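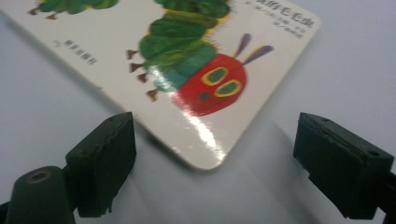 The Rastlow's two fingers at the corner of a board book, seen from the tool's own camera.

Board books are harder to pick up than they look. The covers are slick, the corners are rounded, and a book lying flat on a table gives a gripper only a thin edge to work with. Jarmila Vrabec keeps a pile of them on her bench for that reason, and it was the first thing she reached for when the Rastlow kit arrived in July.

The Rastlow is a hand-held gripper sold to small labs that want to record picking and placing without tying up a robot arm. It costs $2,998 and comes in one case: the tool, a camera, two pairs of fingers, a charger and a license for the recording software. You hold it, squeeze the trigger and do the job yourself. The software saves the video along with the finger positions.

Vrabec and her colleague Andri Hofstetter had it working in 40 minutes, most of that spent on a firmware update. Over the next few weeks they passed it around the lab. The trigger is light and the fingers close evenly. The green plastic picks up scuffs quickly, though none of us saw that affect the grip.

Glare is the weak spot. Under ceiling lights, a glossy cover throws a white streak straight back at the lens, and the automatic exposure is slow to settle. Hofstetter now locks the exposure by hand before each session — a setting buried three menus down.

Weight matters too. "After an hour I want to put it down," Vrabec said. A wrist strap is sold separately.

The nearest rival, the Bekby, is lighter but needs its own docking station, and the full set runs well past $3,000. Rastlow covers its tool for two years and sells replacement fingers in packs of 5.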